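工单：日用杂物分拣台，垃圾袋、牙签与收纳盒归位错误
系统：Wistel 物料报修台
提交人：Rosario Marino
所属：Hondeck 楼层后勤
优先级：普通
状态：已解决，保留观察

一、问题描述

我们从九月开始用颜色收纳盒管理茶水间和保洁的小件消耗品。规则写在物料表里：黄盒放垃圾袋，红盒放牙签，米色浅盘放暂时分不清去处的东西。盒子平时摆在白色台面上，靠墙一排，从左到右黄、红、米色。

最近领料时连续出现下面的情况：

1. 系统显示黄盒缺货，到台前看，垃圾袋还在，只是在别的盒子里。
2. 牙签登记成了两个不同的物料，一个叫“牙签”，一个叫“牙签罐”，两边库存都不对。
3. 米色浅盘里的东西越积越多，月底没人认领，只好整盘倒出来重分。

第 2 条影响最大。补货单按“牙签罐”下了一次，按“牙签”又下了一次，供货方 Clollmont 两单都发了。多出来的一箱目前压在柜子底层，箱上标的是 24 罐装。

二、已经试过的办法

重新打印物料表，贴在柜门内侧。效果不明显，因为领料的人一般不开那扇柜门。

把三个盒子的顺序调换过一次，红盒放最左。结果更乱，大家已经习惯黄盒在左边，第二天上午就有人按老位置放。当天下午 4 点改回原顺序。

清空米色浅盘，要求不确定的东西直接交给后勤。坚持了几天，之后浅盘里又有东西了。

三、第一次回复（Wistel 报修台）

收到。请先不要再调整盒子顺序。麻烦补充以下信息：

垃圾袋是成卷的还是拆散的，放进盒子时是竖着还是平放；牙签现在有几种包装；浅盘里一般是什么。另外请把物料编码截一份文字过来，不用截图。

四、提交人补充

垃圾袋是黑色的，成卷，竖着放。卷比盒沿高出不少，外层容易松开，有一截会翘出来。黄盒本身放得下，但是拿的时候常常连旁边那卷一起带起来，有人嫌麻烦就把带出来的那卷顺手搁到旁边的盒子里。我觉得第 1 条的原因主要在这里。

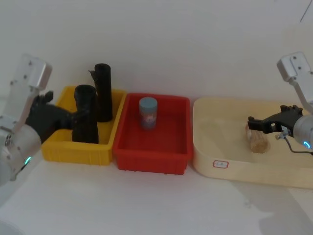 物料编码如下，从系统里复制出来的文字：

垃圾袋，黑，卷装：1000
牙签，罐装：4000
牙签罐：4000-B

4000-B 是谁建的查不到，建立时间在换系统之前，可能是从旧表导入时带进来的。旧表是 Taşdemir 那边做的，他们按包装分物料，我们按用途分，导入的时候没有合并。

浅盘里常见的是小木件，杯垫、木塞一类，还有从包装上拆下来的零碎。这些没有编码，所以系统里查不到，盘点也不算。

关于牙签的包装，我去台前核对了，罐盖颜色有灰的也有淡粉色的，罐身透明，能看到里面竖着的牙签。带标签的那罐，标签是白底和蓝色的印刷。里面装的都是木牙签，用途一样。之前登记的人可能是看盖子颜色不同，就当成两种东西了。
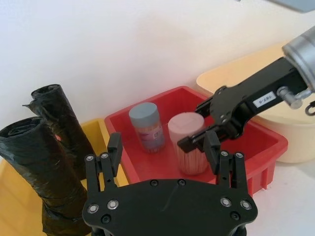
我的建议是两种都归到 4000 下面，盖子颜色不作为区分。补货时也不指定盖子颜色，来什么收什么。

五、第二次回复（Wistel 报修台）

同意合并。4000-B 今天停用，库存数并入 4000。停用之后旧条码仍然能扫，扫出来会自动跳到 4000，不需要重新贴码。

合并前请做一次实盘，把柜子底层那箱一起算进去。实盘数填在“调整”一栏，不要填在“入库”一栏，否则会再触发一次到货确认。

垃圾袋的问题建议按下面处理：

1. 每卷用橡皮筋在中段扎一道，翘出来的那截压到里面去。
2. 黄盒里的卷之间留一指宽，不要塞满。放不下的留在柜子里，用完再补。
3. 从黄盒取袋时整卷取，扯完放回原位，不要在台面上拆开。
4. 红盒只放牙签罐，罐子竖放，盖子拧紧。盒里空着的地方就空着，不用拿别的东西填。
5. 米色浅盘保留，每天下班前清一次。没有编码的小木件单独建一个编码，名称写“木质小件，杂”，不再细分。

六、处理过程

实盘已做。4000 的调整数已填，和柜子里的数量对得上。实盘时发现原来的最低库存设成了 40 罐，这个数字太高，我们一个季度也用不掉。已经改低，补货提醒随之消失。

橡皮筋扎过以后，卷外层没有再松开。中间有一卷橡皮筋扎得太靠下，拿起来的时候滑掉了，重新扎在中段就好了。

浅盘的编码建好了，但是第一次保存时报错，提示“名称包含不允许的字符”。试了几次，是名称里的中文逗号造成的，改成空格后能保存。这一条请报修台记一下，其他楼层建编码时可能也会碰到。

Clollmont 多发的那一箱不退了，留着抵下一次补货。采购那边已经确认，下次订单减一箱。

七、复查

复查时按下面几项看：

黄盒在左，红盒在中间，米色浅盘在右，位置没有动过。
垃圾袋竖放，没有放到红盒里。
牙签罐都在红盒，盖子拧紧。
系统里搜索“牙签罐”，结果只出 4000。
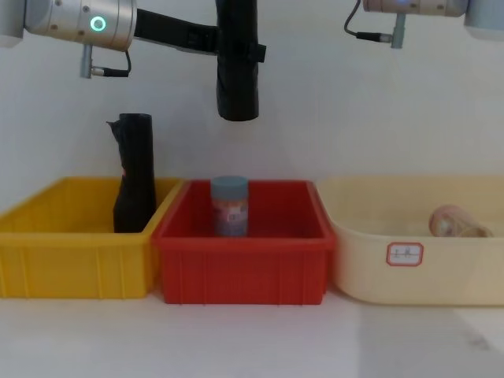
八、遗留事项

物料表里还有两处写的是旧编码，一处在补货流程那一页，一处在新人说明里。新人说明由 Hondeck 人事那边维护，已发邮件，还没有回复。

红盒的盒壁上目前没有贴字，只靠颜色区分。有同事提出光线暗的时候容易拿错，希望在台沿上贴标签。标签样式还没有定，等定下来另开工单，不在这张单子里处理。

米色浅盘改成每天清之后，值班表上要加一行，由当天最后离开的人签字。值班表模板在 Wistel 里是锁定的，请报修台开放编辑权限，或者直接帮我们加上。

九、报修台备注

值班表已加一行，刷新页面可见。中文逗号报错已转给系统组，编号另行通知。旧编码 4000-B 的历史记录保留，不删除，查往年用量时仍需要用到。

本单先标记为已解决，观察到下一次月底盘点。期间如果黄盒再次出现“显示缺货但实物还在”的情况，请直接在本单下回复，不用新开。

十、提交人最后回复

收到，值班表看到了。人事那边也回了，新人说明里的编码已经改成 4000。补货流程那一页我自己改，改完在这里留言。

补充：补货流程页已改。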